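The Blue Stripe
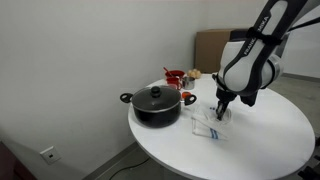

The towel on the round table, with the pot to the left of it.

Flynn Hapeta had folded towels for his mother, for two flatmates and for one summer at the swimming baths in Drirkard, and he had never thought about how he did it until he was paid to do it with a robot.

The job was in Trurncombe, on the first floor above a tile shop. He had a handset that he held in his right hand. When he moved it, the arm moved. When he squeezed, the fingers closed. Gilchrist, who ran the place, had given him twenty minutes of training, most of it about the stop button.

"Fold the towel," she said. "Do it the same way you'd do it at home, only slower. Press the green key when you start and again when you finish. If it goes wrong, press red and start over."

"How many do you want?"

"We've got 3,752 of all sorts. I'd like more than that by the end of October."

She went back to her desk behind the door and he pressed green.

The first morning he got five good ones. The trouble was the pinch. With his own hand he would have slid a thumb under the edge and lifted, and not looked. The arm had two thin fingers and no thumb to speak of. If he came down too high it closed on air. If he came down too low it pushed into the cloth and the whole towel rucked up under it, and then he had to decide whether to save it or press red.

He pressed red a lot.

By the second week he had a way. He came straight down on a crease, stopped when the cloth gave a little, squeezed, and waited for a breath before lifting. The waiting was the part he had not expected. Gilchrist noticed it when she was going through the recordings.

"You stop," she said. "After you've got hold of it. Every time."

"Do I?"

"It's in all of them. Look." She played three in a row on her screen. The arm came down, closed, and stayed there. Then it went up.

"I'm making sure," Flynn said.

"It'll learn that."

"Is that bad?"

She thought about it. "I don't know. It's a bit slow. Leave it for now."

His mother rang that evening while he was eating. She wanted to know what he was doing for work and he told her he was folding towels.

"Like at the baths."

"A bit like that."

"You were never any good at it," she said. "You always left the corner out. I used to go round after you and tuck it in."

He said he didn't remember that. She said well, he wouldn't, he'd gone off by then.

The next day he watched for it. He finished a towel, pressed green, and looked across at the table before resetting. A flap of cloth stuck out towards him in a triangle. He shook the towel out and did another, and the corner was there again, though smaller. He went through his own recordings at lunch, with a sandwich in one hand, and found it in every one he opened. It was always the same corner, the one with the blue stripe.

He spent the afternoon trying to tuck it in. He had to go down on the fold, lift it barely clear of the table, carry it back and let go without dragging the layer underneath. It took him twelve tries to get one he liked. Then he got two more, and then it was six o'clock and the tile shop was pulling its shutters down.

Gilchrist ran the arm on its own a few days later. She had a student over from Kisivden to see it, a tall lad who kept his coat on. Flynn put the towel out flat, put the handset on its hook and stood against the wall where he had been told to stand.

The arm went over and came down. It pressed into the cloth, closed its fingers and stopped.

"Has it crashed?" said the student.

"No," said Flynn. "Give it a second."

It lifted. It brought the edge across, let go, and went back for the other side. It was slower than he was, but it went to the places he went to. At the end it hung over the towel for a while and then drew away. The corner was sticking out.

Gilchrist wrote something down. "That's the old ones," she said. "There are only a few with the tuck in. How long would it take you to do me another batch?"

"Folded properly?"

"Yes, please."

Flynn shook out the towel, laid it flat again with the stripe towards him, and took the handset off its hook.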